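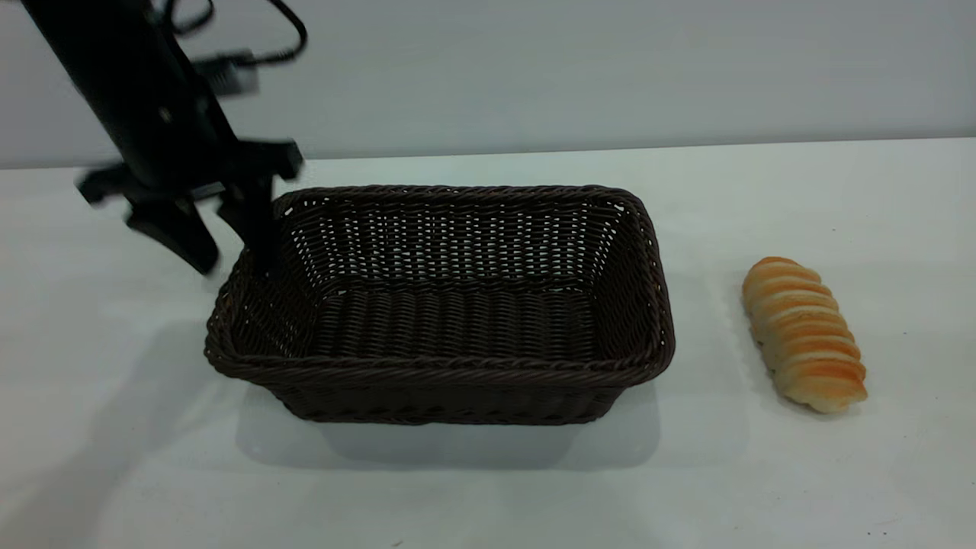

Keeping bread good for longer, and what to do when it is too late

In my house we are two persons and we never finish a big loaf in one day. For many years I threw away more bread than I like to confess. I grew up in a town where the baker passed with his van every morning, so I had no habit of storing anything. When I moved to Sinport I had to learn it, mostly by mistakes. These are the things which work in my kitchen. Your kitchen may be warmer or more humid than mine, so please adjust.

Do not put bread in the fridge

I did this for a long time. Bread goes stale faster in the cold of the fridge than on the worktop, even when it is well wrapped. The exception for me is the height of summer, when mould comes very quickly, and then I accept a drier slice that will be toasted anyway.

Let it cool completely

If you bake at home, or if you buy the bread still warm, leave it on a rack until there is no warmth left in the middle. A loaf of 916 grams, the weight my usual recipe gives, needs a good part of the afternoon. When you close warm bread in a bag, the steam cannot leave and the crust becomes like leather. The next day it smells of cellar.

Paper, cloth or plastic

Paper bag: good for the first day, for anything with a hard crust.
Cotton or linen cloth: good for the second day. Wash it often and without fabric softener, otherwise the bread takes the perfume.
Plastic bag: good for soft rolls and sliced bread, bad for baguettes.
Cut loaf with no bag at all: stand it on its cut side, on a board. It will wait like this until the evening. 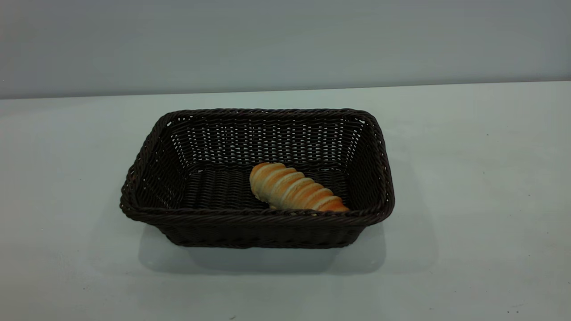 Constanza Pereyra
Home and kitchen editor, Firkine

Baskets are for serving

A basket is very nice on the table, but the air passes through it from every side and the bread dries. I put out only what we will eat at that meal. The rest stays wrapped.

Crumbs go between the strands and there they stay, and after some weeks you can have small insects. To clean a basket, turn it upside down over the sink and knock on the bottom with your open hand. Then use a dry brush; an old toothbrush is perfect for the corners. If the basket is of synthetic material, you may normally wash it in warm water with a drop of washing-up liquid, rinse it and leave it to dry in the air. Natural willow or rattan I only wipe with a damp cloth, and I dry it away from the radiator so it does not crack. A napkin in the bottom saves you most of this work.

The bread bin

Mine is a metal one with small holes at the back. Empty it once a week and wipe it with a cloth wetted in water and white vinegar, half and half. Leave it open until it is dry. If you have found mould on a loaf, clean the bin the same day, before new bread goes in. And do not cut off the mouldy part to eat the rest. My grandmother in Acuña did it all her life, but in soft bread the mould goes deeper than the eye sees.

Freezing

The freezer is the best friend of a small family. Freeze the bread on the day you buy it, when it is still good. Slice the loaf first, and put a piece of baking paper between every few slices so they come apart easily. Rolls I freeze whole, in bags of 3, and I press the air out with my hands before closing. Write the date on the bag. I try to use everything within 8 weeks, after that it starts to taste of freezer.

Slices go directly in the toaster. Rolls I leave on the worktop while I prepare the table, and then they have a few minutes in a hot oven.

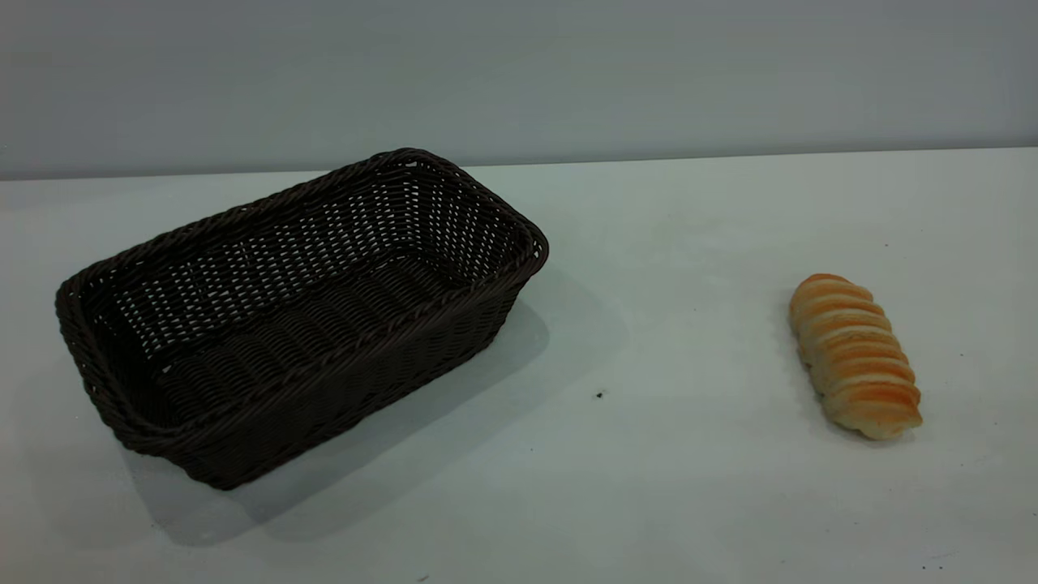 One roll, one basket: put out what you will eat.

Waking up a hard roll

Pass it quickly under the cold tap, only the crust, not the cut side. Put it in the oven at 180 degrees until the outside is crisp when you press it. You must eat it immediately, because in one hour it will be harder than before. It can be done only one time with the same roll.

The microwave makes bread soft for a minute and then rubber. I use it only if the bread will go in soup.

When it is truly stale

Breadcrumbs: dry the pieces completely in a low oven, then grate them or crush them with a rolling pin inside a tea towel. Keep them in a jar with a good lid.
Croutons: cubes, oil, salt, a frying pan, and patience. Do not go away from the cooker.
Bread pudding: any bread is good for this, also sweet rolls. If the bread is very dry, give it the whole night in the milk.
Thickening a soup: one slice without crust, added when there are still ten minutes to cook.

A reader, Octavio Quezada, wrote in April to ask if stale bread can go in the compost. I put small quantities, well covered with leaves, but if you have rats in your area it is better not.

Last revised 2022-12-30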